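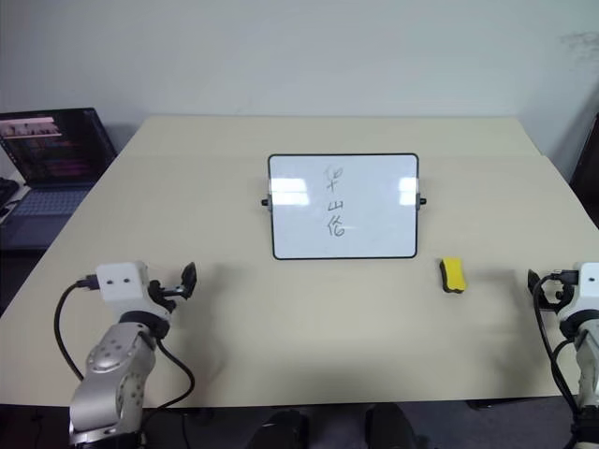 *Page last changed: July, 4:40 pm, by P. Gkikas (typos fixed, action list moved to the end)*

**Minutes, whiteboard erasing working meeting**
Project Tzanetos, small conference room, 2:00 pm
Minutes taken by Prodromos Gkikas

Thank you to everyone who came, and a particular thank you to the colleagues from the Jinen side who moved their own planning hour so that we could all sit down together. I have written these out more fully than I usually do, partly at the request of the people who were traveling and partly because we went back and forth a good deal on item 3 and I would like the back and forth to be on paper.

**1. Previous minutes**

Accepted with one correction. I had written that the Dratent policy "erases the board" in the warm-up trials. The Jinen group pointed out, kindly, that we had not yet agreed on what counts as erased, so the sentence has been changed to "moves the eraser across the board." The open question comes up again under item 3.

**2. Where the data collection stands**

We have 912 demonstrations of the erasing task that passed review, against a goal of 1000. All of them use the two-arm setup on the beige table, with the small tabletop whiteboard toward the back and the yellow eraser to the right of it. The operator teleoperates both arms. A demonstration counts as passed if the operator picks up the eraser, wipes the writing, and puts the eraser back down on the table without dropping it along the way.

There was general pleasure at the number, and I would like to add my own, having done my share of the review. It is slow work and people have been very good about it.

Two points were raised about variety. The first was the handwriting. The operators have been writing short Chinese words and single characters in a vertical stack near the middle of the board, and this has become something of a habit. It makes for nice, comparable trials, but a policy trained on it may simply learn to wipe a tall narrow strip down the center and never look at where the ink is. We agreed that the remaining demonstrations should put writing in the corners, along the bottom, and in a few cases in two separate places with a gap between them. Any script is fine. Drawings are fine too.

The second was the strength of the marker. Some of the writing is quite thin and faint by the time the recording begins. Opinions differed on whether that is a problem. The case for leaving it alone is that real boards are full of faint writing and we would like a policy that copes with it. The case against is that we cannot tell, when looking back at the recordings, whether faint strokes were written that way or were left over from an earlier wipe. In the end we settled on keeping faint writing in the set, with the operator noting in the log whether the board was freshly written or reused. It is one extra box to tick and everyone present promised to tick it.

**3. The success measure (the long item)**

I will try to do justice to this one.

Until now the success of a policy trial has been judged by a person looking at the last view from the head camera and saying yes or no. When two of us scored the same batch separately, we disagreed more often than either of us expected, and nearly always about boards where most of the writing was gone but a pale trace was left. I tend to be generous in these cases, and my fellow scorer is not.

The proposal from the Detico group was to replace the yes or no with a measured amount of ink remaining. Their method is simple enough that I can repeat it here without embarrassing myself: find the board by its thin black frame, straighten it out to a rectangle, mark the dark pixels on the white surface before the trial and again after it, and report what fraction is still there. They had tried it on a batch of our recordings before the meeting and were generous in showing us the bad results along with the good.

The bad results nearly all came from glare. The overhead lights leave two bright rectangular patches on the glossy surface, one toward the upper left and one near the upper right edge, level with the top character. Strokes that run under a patch would be hard for the method to find at all. Such a stroke counts as erased when it has only been washed out by the light, and if the board tilts a little on its pivot during the wipe, the patch slides off and the ink "returns." On one trial the score came out as more ink after erasing than before, and we had a good laugh over that.

We talked over several remedies at some length:

- Turning off part of the overhead lighting. This would be easy, but it would make the new recordings look different from the 912 we already have, and there was little appetite for that.
- Masking out the glare and scoring only the rest of the board. This is honest as far as it goes, though it throws away part of the board just where the operators like to begin writing.
- Taking a separate closeup of the board before and after each trial, from a fixed angle that avoids the reflections. This adds a step to every trial but leaves the robot's own view exactly as it was.

After a fair amount of discussion, and a pause for coffee that I believe did us all good, we chose the third for policy trials and the second for the demonstrations already collected. The masked scores will be reported in their own column and never averaged together with the closeup scores. I was asked to record that last sentence word for word, and have.

We also agreed that a person will still give a yes or no alongside the measured fraction for the time being. The Jinen group would like to see how the two line up before we let go of the old way, and I think they are right.

**4. Early results from the Dratent policy**

These are warm-up results from a policy trained on part of the set, and nobody should quote them outside the project just yet. We ran 10 trials, scored the old way, by eye.

The reach for the eraser was better than we had hoped. The eraser is a rounded, bean-shaped thing with a black felt base, and when its long axis points toward the back of the table the right gripper has a comfortable angle on it. When we turned it sideways, the gripper tended to come down on the end of it and push it along the table. There were 2 trials where this happened, and in both the policy kept trying with real patience and kept pushing. The suggestion was to collect a share of the remaining demonstrations with the eraser turned every which way, and with the operator deliberately recovering from a poor first grasp.

The wiping itself raised a question that I found the most interesting of the afternoon. The board pivots on its stand, at the knobs halfway up each side, so any push near the top or bottom edge wants to tip it. Our operators deal with this by steadying the board with the left arm while the right arm wipes, mostly without being told to. The policy has picked up the left arm's movement toward the board but not its timing. It often arrives after the wipe has started, when the board has already leaned back, and the felt then skims over the surface without much pressure.

Several explanations were offered. One was that the steadying contact is barely visible from the head camera once the left gripper has covered that side of the board. Another was that our operators are inconsistent: some brace first and some brace only when they feel the board begin to go. The Detico group favored the second explanation and offered to label the moment of first contact for each arm in a batch of demonstrations, so that we can see how widely the timing varies. This was accepted with gratitude, as it is a tedious job and they did not have to offer.

I raised the thought of tightening the knobs and being done with it. The room felt, and I came around to it, that the loose board is a large part of what makes this a real two-arm task, and that we would be making our own method look better than it is. The knobs stay as they are for the main trials. We may run a short comparison with them tightened, written up plainly as a comparison.

**5. Plan for the next set of trials**

Up to 10 trials per condition, with the conditions being: centered writing, writing in a corner, writing in two places, and eraser turned sideways. The same table, wall side and board position will be used throughout. Starting positions for both arms are to be checked against the saved pose before each trial and not merely assumed from the one before.

The operator will stop a trial if either gripper presses hard enough to slide the stand backward. A stopped trial is scored as a failure and stays in the table. There was a short discussion on whether a stopped trial might be repeated, and the answer was no.

It was also asked whether we should keep the recording monitor open on the laptop at the side desk during policy trials. Yes, please, and would whoever is running the session glance at the timeline between trials. A missing camera stream is much nicer to discover early.

**6. Write-up**

The Jinen group will draft the section on the measure and I will draft the section on the task and the data. We would like the bracing question to be the heart of the paper if the labels bear it out. If they do not, we will have a perfectly respectable shorter report on scoring erasure from images, and I would be content with that too. Title still open. My own suggestion was thought to be too long.

**7. Other business**

A new felt pad for the eraser was requested, as the present one is carrying a good deal of old ink and may be putting some of it back on the board. We will change the pad before the new trials begin and note the change in the log.

**Actions**

- Prodromos: add the "fresh or reused" box to the operator log; order felt pads; draft the task and data section.
- Jinen group: set up the closeup view and write a half page on how to take it; draft the section on the measure.
- Detico group: label first contact for both arms; rerun the ink measure on the existing demonstrations with the glare masked.
- All operators: vary the placement of the writing and the direction of the eraser from now on.

Meeting closed at 4:10 pm. Next meeting in the same room, once the contact labels are ready.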